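Mindalville Neighbors Help > Home and Garage > Storage and Sorting

Best way to keep rubber bands from going sticky and snapping?

Asked in March, viewed 1,465 times, 3 answers

I use a LOT of rubber bands. I bundle seed packets, cables, paint brushes, playing cards, garden stakes, you name it, and I love them because they cost almost nothing and they just work. But every spring I open the drawer and half of them have gone either crunchy or gummy. Last week I pulled one around a bundle of plant labels and it broke in two places at once. Some of the others had glued themselves to the bottom of the drawer and left a brown line I still can't get off.

The drawer is in a bench on my back porch, so it gets warm in there in summer and pretty cold in winter. It isn't in the sun. I had them all in together, the thin yellow ones from the office store and the fat colored ones, plus a few wide black ones that I think are cut from inner tube or something like it. The black ones are fine! Still stretchy after years. So that's one question, why do those last? 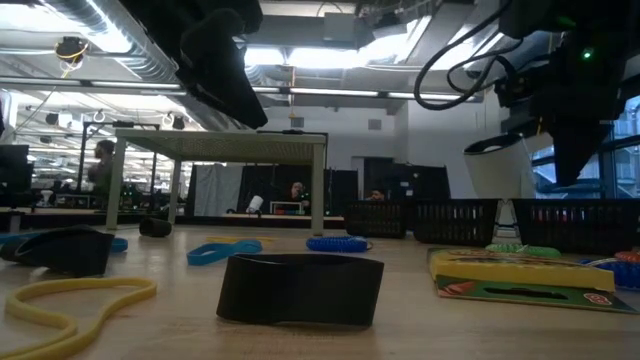

I just bought a new bag, 200 of them, mixed sizes, and I'd like to get more than one year out of it. Things I've read so far: keep them in the fridge, dust them with baby powder, put them in a jar, never put them in a jar. I have no idea who to believe. Also, is there any point in trying to save the old ones?

Thanks in advance, this site helped me fix my screen door so I have high hopes.

3 answers

Answer 1 – marked helpful by the asker

Oh, I have opinions about this! I ran the mail table at a small print shop in Plornton for a long time and we went through boxes and boxes of bands, so here goes.

Four things kill natural rubber: heat, light, air (ozone especially) and being left stretched. Your porch has the first and the third. Ozone is the sneaky one. It comes off electric motors and some air cleaners, and it makes tiny cracks across a band wherever the band is under tension. If your bench has a grinder or an old fan near it, move the bands first and worry about everything else later.

What I do now:

Keep them indoors, in a closet or a kitchen drawer away from the stove.
Use a zip bag and squeeze the air out before closing it. A jar is fine too if it's dark glass or sits in a cupboard. I think the people who say never use a jar had one on a windowsill.
Keep only a small handful out where you work. Refill from the bag.
Old ones and new ones don't share a bag. The sticky stuff spreads, and I've lost a good batch that way.

The powder trick does work, but go easy. Cornstarch is what we used, a teaspoon in the bag, shake it, done. It stops them from clinging to each other. It won't bring back one that has already turned.

The fridge is fine if you have room. Let them warm up before you stretch them, cold rubber is stiff and you'll think it has gone bad when it hasn't.

As for your black ones, I can't tell you for sure what they are, but if they're inner tube they're very likely butyl, which holds up to air and ozone far better than the natural stuff. EPDM is another one that lasts ages outdoors. I keep a few wide ones like that for anything that has to stay bundled over winter. They grip like crazy and they don't cut into cardboard the way a thin band does.
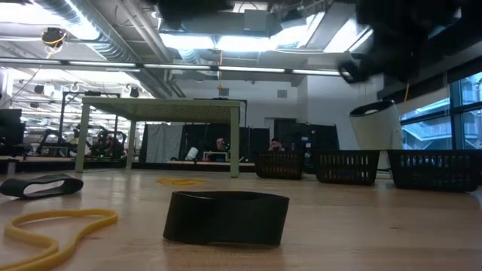

Width matters more than people think, too. A wide band at a gentle stretch will outlive a skinny one that's pulled to its limit, even when they're made of the same rubber. If you have to fight to get it on, go up a size. Sizes are printed on most bags as a number, and once you know that a 64 is a quarter inch wide and a 33 is half that, shopping gets so much easier. Same length, too, so you can swap one for the other.

On saving the old ones: toss anything sticky or cracked. If it's just a bit stiff, warm it in your hands, stretch it gently a few times and look for fine lines on the outside of the curve. No lines, keep it for light jobs.

For the brown mark in the drawer, freeze it. Put a bag of ice on it for ten minutes or so, scrape with an old plastic card, then rub with a drop of cooking oil and wash that off with dish soap. Try the oil in a hidden corner if the wood is bare.

Comment from the asker: The ice worked!! Most of it popped right off. There IS a bench grinder at the other end of the porch, so that may be the whole mystery. Bands are in the hall closet now.

Answer 2

buy silicone ones. they cost more but mine have been in the truck two summers and look new. only downside is they tear if you nick them, so don't use them on anything with a sharp edge like tin or wire ends

Comment: Agree on silicone for the kitchen, you can put them through the dishwasher. Too slippery for holding cards together in my experience.

Answer 3

Adding to the first answer, which is great. Please write the month on the bag when you buy it! I get the Vundico ones in the bulk box of 2,000 with my sister and we split them up into sandwich bags, and before we started dating the bags we were always using the newest ones on top while the old ones rotted underneath. Now the oldest bag goes in front and we use it up. Such a small thing and I'm weirdly proud of it.

Also don't leave bands on photos, silverware or anything you care about. There's sulfur in the rubber and it will stain. I had a stack of postcards from my grandmother with a dark stripe across every single one. Cotton string or a strip of plain paper is safer for keepsakes. For seed packets I've switched to binder clips and haven't looked back, though you do have to watch for rust if your shed is damp.

Does anyone know if the latex-free kind lasts longer? I've been wondering about trying those next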